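Consumer Claims and Evidence
Handout 4: What does "tested" mean?

Read this before the seminar on 29th January. Bring your marked-up copy of the Danko leaflet.

Last week we looked at "recommended" and found that it can mean almost anything. "Tested" sounds firmer. It has a lab coat on. But a claim of testing only tells you that somebody did something to the product and wrote down a result. It doesn't say what they did, how many times, or whether the result was any good.

Take the Plovano storage range. The catalog says its drawers were "tested to 30 years of family use." No one sat in a kitchen for 30 years. The small print gives 1,667 cycles for the drawer runners, and if you do the division you get a little over one opening a week. I don't know of a family that opens the cutlery drawer once a week. The number may be perfectly true. The 30 years is the part that was made up in the marketing office.

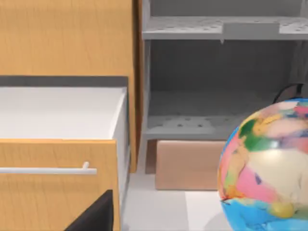
Load is the next thing to ask about, and it's the one most often missing. A runner that glides nicely with nothing on it may sag under a stack of plates, and the cycle count won't warn you if it was taken with no weight inside. Look at the open drawer on this page: white inside, clean floor, apparently nothing in it. Drawers in catalogs tend to look like that too, and I'd want to know whether the one on the test rig did. Plovano doesn't say. When I wrote to ask, I got a brochure back.

Then there is the sample. Fellness claims that 72 percent of buyers "noticed a difference" after switching to its mattress. Fine – a difference from what? Their old mattress, which they had just decided to replace? And who was asked? People who fill in a card that comes in the box are not the same crowd as people who sent the mattress back in May.

Be careful with the word "independent" as well. Zultdale prints it on every package. The report it cites comes from a lab that Zultdale paid, which is normal and not a scandal in itself. I would still like to see the tests that were paid for and not printed.

A fair objection, raised every year: surely some testing is better than none. Maybe. A weak test that is reported in full can be useful, as you can see how weak it is. A weak test boiled down to one word on a label mostly helps the seller.

For the seminar, pick one claim from the Danko leaflet and write half a page on it. Say what was measured, under what conditions, on how many items, and who paid. Where the leaflet is silent, write "not stated" and leave it at that – please don't guess on the company's behalf.

Reading: course pack, section 4. Skip the appendix.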